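# Keeping a wood countertop oiled

Oiling a wood counter takes one evening of work and a night of waiting. The steps below are for a counter that was finished with oil in the first place. If yours has varnish or a hard clear coat on it, oil will sit on top and stay sticky, so check first. Put a few drops of water near the sink. On an oiled counter that needs attention, the water soaks in and leaves a darker spot within a few minutes. On varnish it stays in beads for as long as you leave it.

## What you need

- Food-safe mineral oil or a board oil. I use Zatov, which comes in a squeeze bottle.
- Sandpaper in 120 and 220 grit
- Lint-free cotton rags, at least three
- Dish soap and a soft sponge
- A plastic scraper

## Cleaning

Clear everything off, including the toaster and the knife block. Wipe the whole surface with warm water and a little dish soap, then again with plain water. Lift dried food with the scraper, keeping it almost flat. Dry the counter with a towel and let it stand until the next day. Wood that looks dry at noon can still be damp underneath, mostly around the faucet.

## Sanding

Skip this part if the surface feels smooth. If it feels rough or has rings from glasses, go over the bad spots with 120 grit, always along the grain. Then do the entire top with 220. Black marks by the sink come from water and iron. Light ones sand out. Deep ones need oxalic acid, and I would try that on the underside first.

Vacuum the dust and follow with a barely damp rag. Give it 17 minutes or so to dry.

## Oiling

1. Pour a line of oil down the middle of the counter and spread it with a folded rag until the surface looks evenly wet.
2. Work oil into the end grain, the sink cutout and the front edge. End grain drinks a lot, so go back to it twice.
3. Leave it for half an hour.
4. Wipe off all the oil that hasn't soaked in, using a clean rag.
5. Repeat if the counter looks dull or patchy in the morning.

A new counter needs three coats over its first week. After that, one coat every month or two is enough for a kitchen that gets daily use. I do an extra one in December, when the heat is on and the boards by the stove start to look pale.

If you use a plant oil that hardens, such as linseed or tung, spread the used rags flat outdoors until they are stiff. Wadded up in a trash can they can catch fire.

## Wax on top

Wax is optional. It slows down water and makes the surface nicer to touch, though it shows scratches sooner. Rub on a thin coat of Quiroga paste the day after oiling, wait ten minutes and buff. The next time you oil, wash the wax off with soap and give the top a light pass with 220 grit.

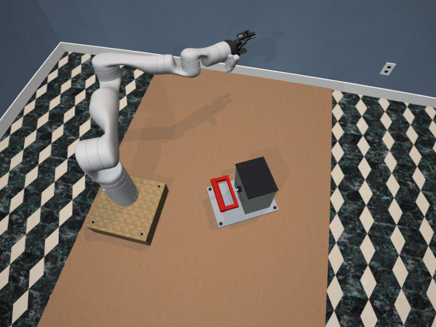 Siltell: I'd add that the underside should get a coat too, at least once. Mine was only ever oiled on top and it cupped near the dishwasher during the first winter.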